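Choir is back in April form, or close to it. Rukhsana Jafri has us on the Sethi part songs, 157 bars with hardly a rest for the altos. 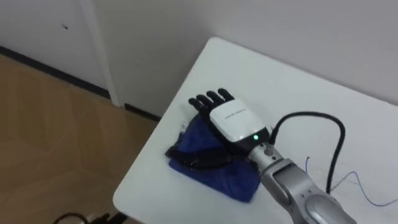

Palm down on the blue cloth.

We sing at Grurness at 8, and I still rush the second page.
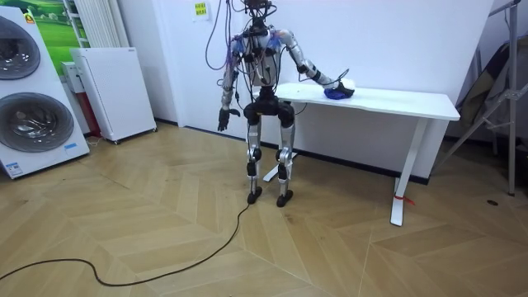 My breathing is the main problem. Shahzad Shaikh told me to drop my shoulders and let one arm hang — like the arm by the robot's hip — while the other holds the score. I get through 10 bars that way.
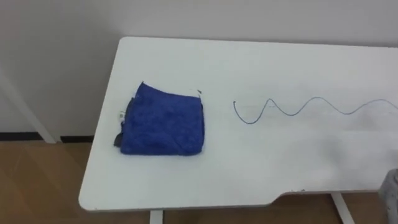
Blue towel, folded, on the white table.

More rehearsal tomorrow.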